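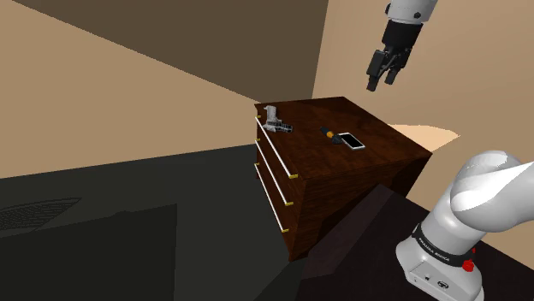
The nightstand in our simulator, with the Franka arm waiting over the phone and the screwdriver

Monday nights have become my favourite part of the week, and I say that as someone who used to fall asleep in front of the telly by nine. I joined the Derkside robotics club in the spring because a neighbour kept going on about it, and now I'm the one boring people at bus stops!

Our team is called Zhuravel (there are only 2 of us, me and Radymyr Pavliuk) and our task for the May round is tidying a bedside table. The arm has to pick up whatever it's told to and put it away in a drawer. It's all simulated for now, so we can drop things as often as we like, and my goodness, we do. The rules give you 60 seconds a go. Our first working version spent most of that wobbling over the phone like someone choosing a chocolate.

Phones are horrible, by the way. They're so flat that the fingers have to come down almost onto the wood before there's anything to grip. The screwdriver is much kinder, you just have to turn the wrist to match the handle. Radymyr wrote the bit that works out the angle, and when it clicked into line for the first time I cheered loud enough to stop the Nodell lot at the next desk.

Last count: 457 runs, 254 of them good. I'm thrilled with that! The drawers are still a mess, mind you. Those handles are very thin and our code keeps pulling sideways, so that's my homework, along with finally reading the Wiler notes on contact forces that I've been carrying round in my bag for weeks.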